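Progress report to the Kekana student projects fund
Clillonel robotics club, third period
Filed in June

What the grant was meant to buy

The proposal promised that by the end of this period our students would have a robot hanging up and putting away clothes in a furnished bedroom. I wrote at the time that I had doubts about the schedule, and I still have them. The students have done a lot of work. How much of it adds up to a robot that can tidy a room is a harder question, and I would like the fund to read the numbers below with that in mind.

The task, which the students named Hikia, has three parts: take a garment off its hanger, lay it on the bed, fold it. We work in a hotel room with the furniture left in, at the students' insistence. I argued for a bare table and lost.
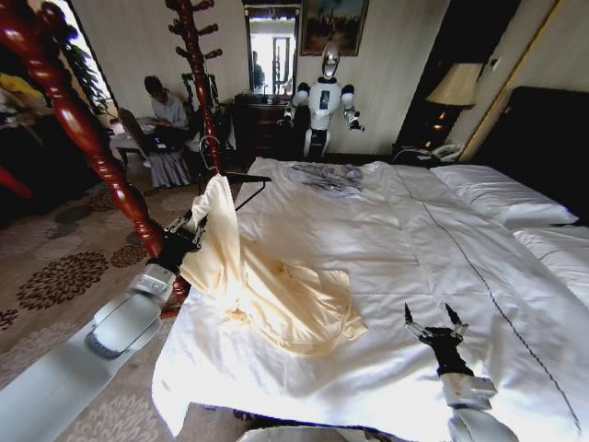 The first part is the one I trust most. Garments on wire hangers are now handled by nearly every student on the team, including the two who joined late and had never driven the arms before. Silky cloth is worse than cotton by a wide margin. The grip closes on a fold, the fold slides, and the student starts over. We tried slower closing and it helped a little. We tried a different starting position and it made no difference that I could find, though the students disagree with me and have put their case in the project log.

Recorded attempts

The target for the period was 2,000 attempts. The students recorded 2,873, and 2,245 were kept after review. That looks good on paper. Please note that "kept" means the recording was complete and labeled. It doesn't mean the garment ended up where it should. I asked for a separate success count and the labeling sheet had no column for it. It has one now, starting next period.

Labeling is done in Cetix, which the students like and which I find slow. Exports still have to be checked by hand. 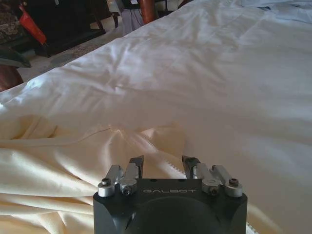
Clillonel Robotics Club - Progress Report 3 - page 2

Folding is behind. Light cloth on light bedding is a poor match for the software, which loses the border between the two and sometimes picks up the bedding along with the garment. One group wants to switch to dark clothes only. I have said no for now - a system that needs the right color of shirt isn't much of a system - but I may have to give in if the date holds.

Larger items with zippers were added at the students' request. These were not in the proposal and cost us no grant money. 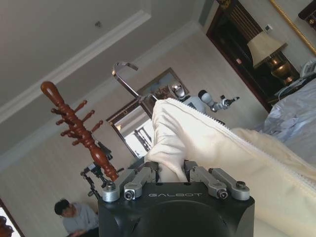

Gripper holding a cream item by a bunched section, zipper along the upper edge.

I am less sure they belong in the final demonstration. Heavy pieces swing when lifted, and so far we have no agreed way to score them.

Requests

We ask to move the folding milestone back by one period. We are not asking for more money. I would also ask that the public demonstration be limited to the hanger task until there is a success rate I can put my name to.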